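How to Record Pick-and-Sort Episodes You Can Learn a Policy From

A while back I promised I would write down how we collect data for our small-object sorting study, and I kept putting it off, so here it finally is! The project is called Calimlim. The idea behind it is simple enough: we want to know how few demonstrations a two-armed robot needs before it can put little things into the right slot of a divider on its own. Our answer so far is 250 episodes, though it took us 281 recordings to get there (the rest went in the bin, and I'll come to why).

Start with the table. Put the cardboard divider within easy reach of the hand and square it up by eye. We tried taping it down and went back to leaving it free, because a policy trained on a fixed divider gets terribly fussy when someone bumps it. Small wooden blocks are a lovely first object, easy on the fingers and easy to see.

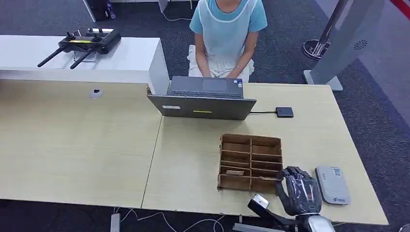
Next, check your streams before you record anything. We run Gretus, our logging script, on every camera at once, and I like to let it go for 23 seconds with the arm parked and then look at the time stamps. If the head view and the wrist view drift apart, stop and restart the lot. You will be tempted to fix it afterward. I was tempted too, and I lost a whole Monday to it.

Begin each episode with the arm clear of the divider, so the policy sees the cells before it sees the hand in front of them.

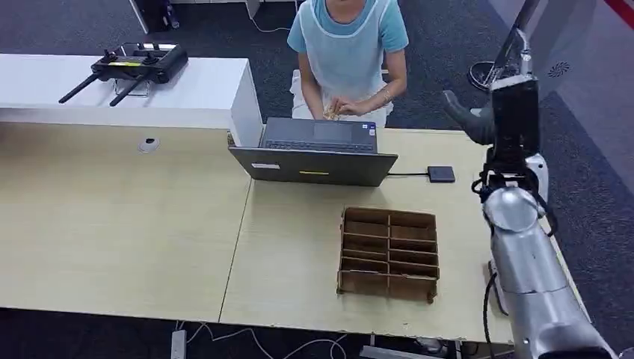

Head view with the divider's compartments empty and the gripper up at the right.

Now for the wrist cameras, which deserve more love than they get. The head view tells the policy where to go, but the last little bit of a grasp happens where the head can hardly see (behind the robot's own knuckles, usually). Go through the wrist footage every time you change anything on the arms, and do it at full size, not as a thumbnail. You want to know which parts of the robot show up in the picture and how much of the view they take, and you want bright spots noted in the log, as they can swallow detail.

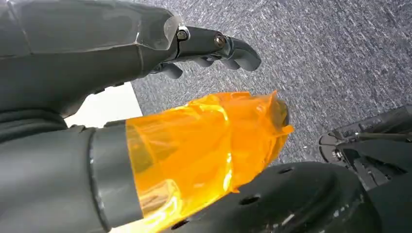 Wrist view: the curled fingers, the orange translucent wrapping and the speckled carpet.

Once you're happy with both views, move on to harder objects. Soft, crumbly-looking things are where our block-only policy fell to pieces, poor thing, and mixing them in early helped a great deal. Close the fingers slowly, lift a little, and hold still for a moment before you travel. That pause gives the model a clean stretch of "I have it" to learn from, and the Brunard labeler (the small classifier we use to split episodes into phases) finds the boundary far more reliably with it.

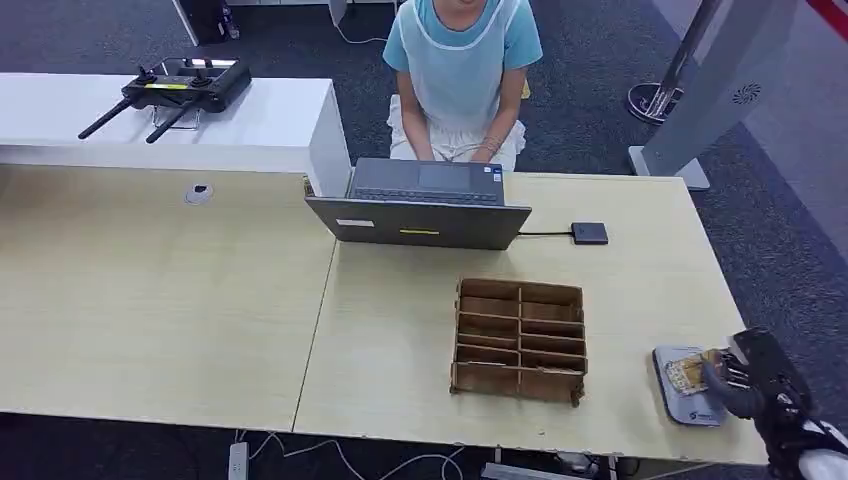
When you sort through your recordings, throw out anything with a dropped stream or a grasp where you can't tell from either camera if the object is held. Keep the clumsy ones, though! A slow approach or a second try is good material, and our runs trained with those left in recovered better from a poor first grab.

Train with 4 random seeds and look at all of them before you get excited. Then move the divider a hand's width, run it again, and write down which slots it misses. We keep those notes in the same folder as the episodes, under Histon, and the next round of recording starts from that list.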